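Clearing a dropped-packet fault on the hand-held gripper

Puvetti units log fault 251 when the fingers lose a soft packet part way through a lift. Ours did it all through April, mostly with glossy plastic.

1. Stop recording and open the fingers fully. Keep your other hand clear of the linkage.

2. Check that the cable hangs free — a snagged one can stop the fingers closing.

3. Wipe both finger pads with a dry cloth, then take the packet again by its bottom fold.

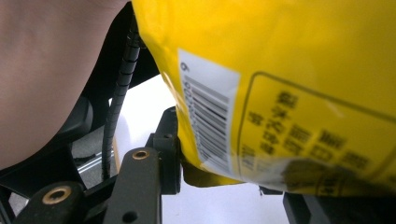
4. Close slowly and hold. If the packet slips, raise the grip setting from 700, but never go past 1379. Seams split above that.

5. Clear the fault and mark the failed lift as bad in the log. If 251 comes back straight away, send the unit to Mwanahawa Bakilana.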